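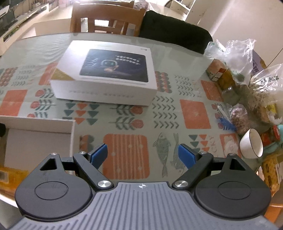 The Table Between Meals

Plallari Collection of Domestic Life
Online Gallery 8: Packaging, Provisions and Table Coverings

The Plallari Collection records how ordinary rooms are furnished and used. Its holdings include kitchenware, textiles, printed packaging and photographs of household interiors. Gallery 8 is devoted to the dining table during the hours when no meal is served and the surface is given over to storage, sorting and unpacking.

The gallery was prepared by Edeltraud Janssen, with texts on printed packaging by Mattes Albers. Questions about textiles and table coverings may be directed to Ida Stöcker at the Kramer Reading Room, where the related catalog cards are kept.

Provisions and their containers

Dry goods are well represented in the photographs. Reddish-brown beans are kept in a clear bag, as is common in households that buy them by weight or in small quantities. A second plastic bag, labeled in dark characters, holds grain or rice. Beside them are a glass jar with yellow contents and a small printed carton in orange and white. The contents of the jar have not been identified, and the catalog entry is limited to color and container.

Items that belong to the sink and the cupboard often find their way onto the same surface. A blue scrubbing brush lies flat among the groceries, and a small white ceramic bowl with a dark rim rests on its side close by, next to a red bottle cap. Cataloging practice at Plallari is to record such groups as found. Each object receives its own line in the register, and the group as a whole receives a number, so that the beans, the brush and the bowl can be retrieved together.

Table coverings

A printed tablecloth under a clear top is among the most familiar arrangements in the Collection. The clear layer can be wiped down, and the pattern remains in view. The cloth beneath the groceries is printed in orange, teal and grey, with squares, striped rounded panels, triangles, rows of chevrons, leaf sprigs and flower shapes. Two grey fish are included in the design. Visitors with an interest in figurative prints may wish to compare it with the fish and bird patterns in the Raker Bequest, which comprises 637 table linens, most of them cotton and many with their original hems.

Where glass and plastic cannot be told apart in a photograph, the register uses the term "transparent cover" - a convention adopted by Gunther Diekmann when the first textile cards were written, and still observed. Seating is recorded separately. The chairs at this table are entered as one wooden chair with a slatted back and one chair with a black cushioned back.

Product boxes

Printed boxes form the largest part of the packaging holdings, with 2186 entries in the current register. They are kept because their wording shows what a product was expected to do in the home and to whom it was addressed. Two boxes are of particular interest in this gallery. The first is white and rectangular, with a dark panel on the lid. The panel carries a small cartoon robot with round blue eyes, and a gold triangular stripe crosses one corner. An open white box with its lid folded back stands at the other side of the table.

The second box belongs to a learning tablet. Its wording is in Chinese and is set out in the plain manner of a list, with the heading first and the short claims beneath it. 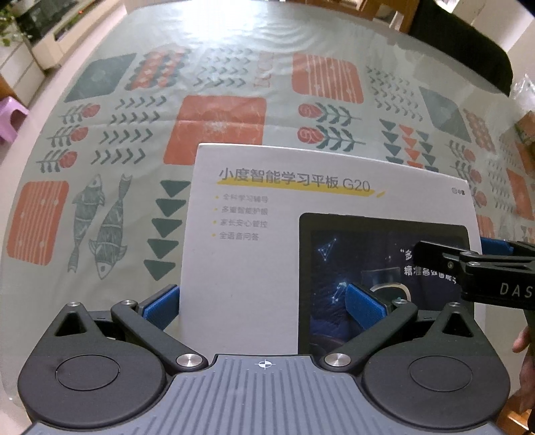

Box for a learning tablet, white cardboard, with the heading 小度智能学习平板 G20 over a yellow brush stroke.

The four bulleted lines may be translated as follows: tutoring in all subjects; multiple forms of smart eye protection; parental controls for peace of mind; full voice questions and answers. Three of them speak to the concerns of a parent as much as to those of a pupil. The tablet itself is shown at the lower right, its dark blue screen filled with stars and constellation lines.

Mattes Albers has noted that night skies appear often on packaging for educational goods, including several printed globes and card games in the Collection. A short study of the subject by Ludger Meinecke is available in the Kramer Reading Room on request.

Using this gallery

Images may be viewed on site at the Kramer Reading Room. Requests for reproduction should name the gallery number and the object concerned, and should be addressed to the Plallari Registrar. Up to 4 items from the packaging holdings may be requested for each visit. The reading room is closed for inventory during December.

Related galleries: Jars and Closures; Brushes and Cleaning Tools; The Raker Bequest.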